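Home | Test cell | Grippers | Cameras | Controllers | FAQ | Contact

Gripper and camera trials: frequently asked questions

Filed under: Test Notes / Desktop Disassembly

What is being compared?

Two parallel grippers, two camera mounts and two motion controllers, all on the same job: taking parts out of a used desktop tower and putting parts back in. The Narkik gripper has a longer stroke. The Ekance is narrower at the finger and slower to close. Controller results are kept on a separate page.

Why a desktop computer?

It puts several kinds of grasp in one box. A processor has to be lifted flat and set down flat. A hard drive in its caddy is heavy for its size and needs a straight pull. Cables move when touched and don't return to the same place. Towers are also cheap to replace.

How is the cell laid out?

The tower lies on its side with the panel off. The fixture tray sits to its left and holds the parts in known positions, so a placement error can be measured against the pocket instead of estimated from video. The arms work from above. 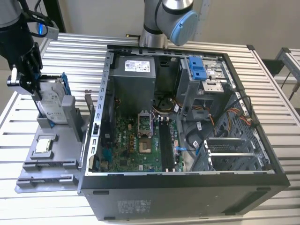
Tray position is checked at the start of every session with a dial indicator. If it has moved, the session is re-taught from the first waypoint. We do not apply a software offset – early runs with an offset hid a loose clamp.

How many cycles does each gripper get?

196 per part, split evenly between the two controllers. Finger pads are replaced once during that count. A separate wear test runs to 2,000 open-and-close cycles with no part in the fingers.

Which gripper did better on the processor?

The Ekance. The narrow fingers clear the socket frame with the lid open. The Narkik needed custom fingertips, and those files are on the downloads page.

And on the drive?

The Narkik, by a wide margin. The Ekance let the caddy rotate during the pull when the grasp was off center.

Does a wrist camera help?

For the final approach, yes. A fixed view loses the target when the arm leans over the case. The wrist view keeps it, at the cost of extra weight and one more cable to route. Leave slack for the last joint, then run it through its full range by hand before enabling power. 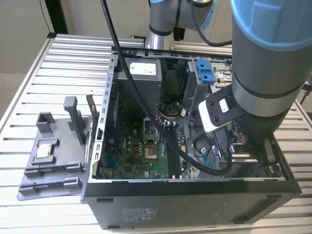 What counts as a failed cycle?

Any drop, any contact force over the limit set in the controller, or any stop that needs a person. A second attempt by the arm is logged as a retry. The Narkik had 4 drops on the drive task, all on worn pads.

Can I use a different controller?

Yes, if it accepts joint targets at a fixed rate. We have run Dunbar and Ciklow units. The Ciklow needs firmware from April or later – older versions drop the gripper state after an emergency stop.

Who do I ask about the raw logs?

Grigoris Lazaridis maintains them. Give the gripper, the controller and the part in your request.

Contact the test cell | Copyright Test Cell Notes | Back to top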